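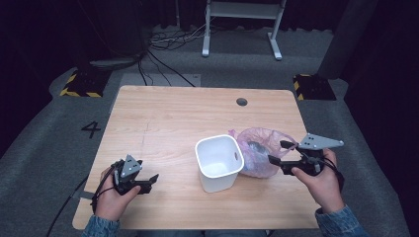

Fellier Hand-Held Gripper Pair: Station Safety Checklist, With Comments
Trial kit on loan to Gillside, October
Walked through by Sidra Rana and Noman Cheema. Comments by Sidra unless marked.

Please go through this before the first session of the day and again whenever the operator changes. I know it looks long, but once you've done it a couple of times it goes by faster than the coffee machine does. Mark each line OK, Fix, or Stop. A Stop means the grippers go down on the table and you come and find one of us.

Table and floor

1. Tabletop stable, no rocking when leaned on. OK
2. Tabletop surface sound. OK, with a note
There is a faint line across the left half, either a thin crack or a seam. I ran my palm over it and nothing caught, but I'd like it looked at again each week, and please don't park anything heavy on it in the meantime.
3. Station number readable on the floor. OK
Station 4, nice and large.
4. Walking space clear on the operator's side. OK
5. Cables behind the table gathered and out of the way. Fix
The black and white ones are in a real tangle back there. Eliseo Cuautle has promised me a bag of ties and I intend to hold him to it! Sort them before anybody walks around to the far side.
6. Hazard striping on the floor bases visible. OK

Grippers

7. Jaws open and close freely, left and right. OK
8. No pinch point reachable with the fingers in the normal grip. OK
Noman: Fine for my hands. Uzma has smaller hands than I do and found she could reach a little farther forward than the Fellier booklet would like, so have each new person check this for themselves.
9. Top plates tight, no wobble. OK
10. Cable on each gripper has slack at full reach. Fix
The left one hangs off the side of the table and the right one likes to loop around your hand. I don't love a loop around a hand. Clip it back toward the forearm before you start, and if it works its way loose, stop and clip it again.
11. Weight comfortable for a full session. OK
Each one reads 430 grams on our kitchen scale. That felt like nothing at first and like quite a lot by the end, so we are keeping sessions to 30 minutes with a proper sit-down in between.

Operator

12. Cuffs close-fitting or buttoned, nothing dangling. OK
Denim jackets are fine. Scarves and lanyards come off, please.
13. Long hair tied back. OK

Task items (bin and bag)

14. Wastebasket empty and clean, no sharp rim. OK
15. Bag checked for anything sharp before it is handled. OK
Always feel the outside first, even if you packed it yourself an hour ago. Thin film tears easily under the jaws.
16. Spare bags within reach but off the table. Fix

Overall comments

We're happy to carry on with the trial. The kit is well made and people take to it quickly. My one real complaint for Fellier is the cable on the right side, and I've written to Shirin Arabzadeh there to ask whether a shorter lead or a wrist clip could be included. The price on the quote is 898 for the pair, and I'd expect a clip for that.

Still open: items 5, 10 and 16. Noman will recheck at 2 p.m. and initial the sheet by the door.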